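How Does a Key Ring Work?

Quick science for quick readers — grades 3 to 5

Got a key? Backpack zipper? Lunch box with a name tag on it? Then you've probably got a key ring somewhere too. Little round metal thing. Go get it if it's close by. You'll want it for the next bit.

Look at the edge, not the middle. It looks like one circle. Run a fingernail along it. Feel that bump? Keep going round. There's another one on the other side. Those bumps are the two ends of the metal. So a key ring isn't a closed circle at all. It's a strip of metal wound round almost twice, a tiny flat spiral that sits on top of itself. The real name is a split ring.

Now the part that hurts your thumbs. To put a key on, you pry one end up, slip the hole of the key over it, and then push the key round. And round. It has to go the whole length of the spiral, between the two layers, until it pops out at the other end. After that it hangs free. To fall off it would have to do the whole trip backward, and keys in a pocket almost never line up that neatly.
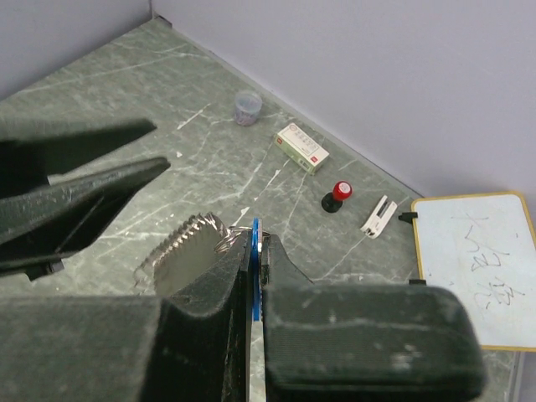

So why doesn't the ring just stay open after you've bent it? Springiness. Most split rings are made of steel, and steel can bend a small amount and go straight back. Scientists call this being elastic. Funny word for metal, we know. A rubber band is elastic and so is a diving board and so is your key ring.

There is a limit though. Bend it way too far — say you jam a spoon handle in there — and it won't go back. You get a gap. A ring with a gap is a ring that drops keys. If yours has one, swap it for a new one. Don't try to squish it flat with your teeth! Dentists have seen enough of that.

TRY IT
You need: a paper clip. A coin with a thin edge. A grown-up if the ring is a stiff one.
Open the paper clip a tiny bit and let go. It springs back. Open it wide and let go. Stays open, right? Same metal, differnt amount of bending.
Now the ring. Slide the coin edge under the end of the metal, near the bump, and twist the coin a little. The layers come apart. The coin is working as a lever, and it saves your nails.

WHAT GOES ON A RING?

Keys, sure. But also:

Tags. Plastic ones, metal ones, leather ones. A hole near the edge and that's all a tag needs. Some have a paper slip inside for writing on. Some are just a shape you like.

Chains. A chain is lots of small links, each one looped through the next. It folds up in any direction, and a solid bar can't do that. Handy in a pocket.

Other rings. This is a good trick. Say you have a house key, a bike key and the key to your grandma's shed. Put each on its own small ring, then hook the small rings to one another. Now you can lend out the shed key without peeling everything else off.
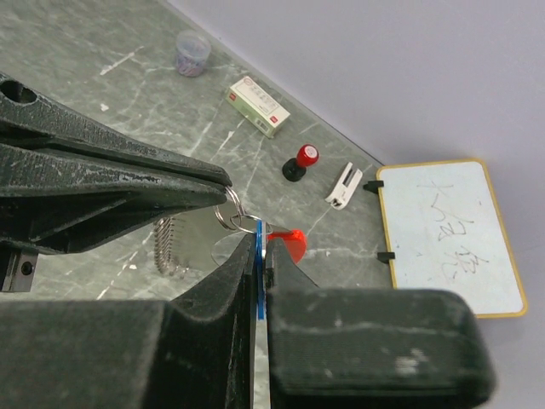
Two silver-colored metal rings linked together, and a thin plastic tag with a blue edge.

Color helps as well. Lots of keys look nearly the same, so people mark them. Blue for front door, red for garage, that sort of thing. At the bus garage in Allthorpe there are 335 keys hanging on one wall, and every single hook has a color and a number. Imagine picking the right one at five in the morning without the colors. Yikes.

WHY ARE KEYS BUMPY?

The bumps are the secret. Inside a common door lock there's a row of little pins, each held down by its own spring. The smallest locks might have four of them. Each pin is cut into two pieces, and the cuts are all at different heights. Slide in the right key and its bumps lift every pin by just the right amount. All the cuts line up. The middle of the lock can turn. Click.

Wrong key? Some pins go too high, some don't go high enough, and the lock won't budge. It might even let the key slide in all the way. Just won't turn.

That's also why you shouldn't use a key to open paint cans or pick mud out of your shoes. Wear down a bump even a little and the pin doesn't reach its spot.

METAL VERSUS EVERYTHING

Ever tossed a bunch of keys onto a table and got told off? Here's the reason. When two things rub, the harder one scratches the softer one. Steel is pretty hard. Wood is soft next to it, plastic is too, and paint hasn't got a chance. Even metal gets scratched by other metal. It can also get scratched by grit, the teeny bits of sand and stone that ride along on the bottom of things. You drag something heavy, the grit gets dragged with it, and there's your line.

Scratches often look paler than the stuff round them. The surface is rough there now, so light bounces off every which way instead of bouncing off smoothly.

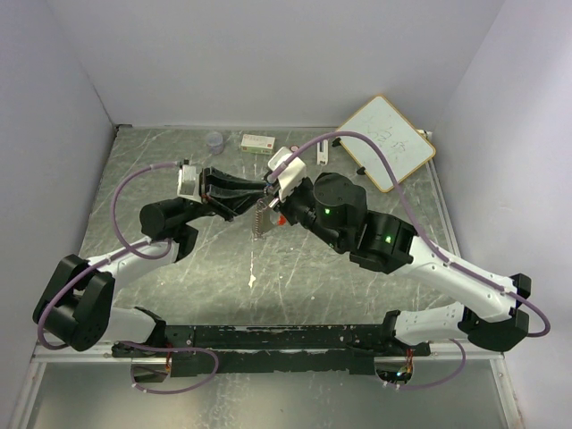
A gray metal surface with pale scratches and scuff marks.

Want to look for scratches at home? Take a flashlight, turn off the big light, and hold the flashlight down low so it shines sideways across a table or a baking tray. Marks you never noticed will jump out. Try the back of an old spoon too. Ours had hundreds. Well, it felt like hundreds, we gave up.

A bowl by the door is good for keys. A cloth one or a wooden one is quieter. Hooks are even better, they can't scratch much when they're hanging up.

LOST!

Keys go missing all the time. The lost and found at Bredmont station has a drawer with some 700 keys in it, and most have nothing on them to say what they open. No tag, no color, nothing. Just a drawer of jingle.

So put a tag on. But be careful what you write! Never your address. If a stranger found the key and the address together they'd have your front door and the way in. A first name and a grown-up's phone number is plenty. Or a number that only means something to you, like 2199. Pick one, tell someone at home what it is, done.

WORDS TO KNOW

Split ring: a flat spiral of metal that holds keys.
Elastic: bends and then goes back to its own shape.
Lever: a stiff thing you push or twist at one end to move something at the other.
Pin: small piece inside a lock that the key pushes up.
Grit: tiny hard bits, very good at scratching.

QUESTIONS KIDS SENT US

Can a key ring be square? Yep. You can buy them. Keys get stuck in the corners a bit, so round is more usual.

What about plastic rings? They exist. They're light and don't rust but they snap sooner, specialy in the cold.

How many keys can one ring hold? Depends how fat it is. Once the keys are packed so tight they can't swing, get a second ring and hook it on.

Why do keys smell funny after you hold them? Mostly that's your skin! Oils from your hand react with the metal and make the smell. Wash your hands and it goes.

Next time: zippers, and why they always get stuck on the lining.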